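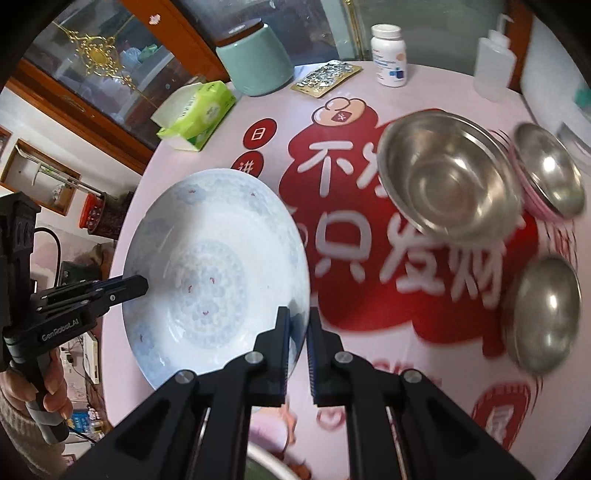

*Round table in the dining room, with the large white plate and the steel bowls.*

**Progress report to Wustley, household and table skills, Kurov house**
08/05/2018

Dear Mr Tapia,

I am writing to inform you how the work in the dining room has gone since the last payment. The first part of the grant was for furnishing, and this is now finished. The round table is in regular use, and we cover it with the pale pink cloth with the cartoon cloud and the big Chinese characters. Residents chose the cloth by themselves. I would have preferred a plain colour, but they like it very much.

For crockery we kept a mixture. The big white plate with pale blue pattern on the rim is deep, so it serves well for shared dishes. The stainless steel bowls are in different sizes and they are the most practical thing we have purchased – they do not chip, and they can be put one inside the other in the cupboard. We also use a plate with a pink rim, which came from the old kitchen at Plestmont.

Laying and clearing the table is now practised at 2 meals each day. In the first period 70 per cent of residents took part at least once a week, and at present it is 85 per cent. The hardest step is still the stacking. Many people put a bowl on a plate and carry both together, and we are teaching them to sort by kind first.

Two matters are open. The cupboard from Wihongi is not yet delivered – they have promised it before the end of May. Also, we have $30 left in the crockery line, and I ask your permission to spend it on tea towels.

The receipts are with Jacinto's office copy of the budget, in the same order as last time.

Yours sincerely,
Fulgencio Espinoza
House coordinator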